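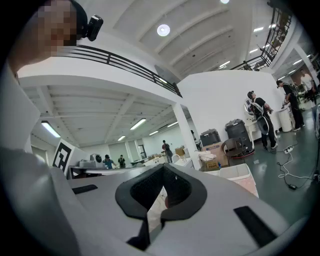
June, evening, Halliday print room

Reel three of the Drinenari transfer went through tonight and I'm still buzzing. Picture is so much better than the viewing copy we've all been squinting at! The ferry scene has actual grays in it now, and you can read the mother's face when she turns away from the rail (on the old copy she was a white smudge in a scarf).

Scanned 1000 ft, leader included. Two splices opened near the head, both old cement ones, remade with tape. Gate cleaned after each. Frame 2309 has the tear we knew about from Tastow's inspection sheet, and it's smaller than the sheet makes out, it stops short of the image on the soundtrack side. Left it alone.

Sound: hum all the way through the kitchen argument. I tried a notch and lost the kettle, which I love, so I took it off again. The argument plays almost entirely on the kettle and the chair legs, hardly a line of dialogue for 40 seconds, and then he says the thing about the house. Watched it four times. Please don't let anyone "clean up" that pause.

Color of the main titles still bothers me. Jarkell's notes say amber, the print says something closer to mustard. Going with the print for now, happy to argue.

To do
- reel four out of the cold store tonight, it needs 20 hours before we open the can
- second pass on the dissolve into the wedding, first one pumped a bit
- ask Jarkell if they hold a continuity script, the cut from the stairs to the courtyard feels a shot short
- more splicing tape, the wide one

Drive copy is on the left-hand shelf, checksums in the folder with it.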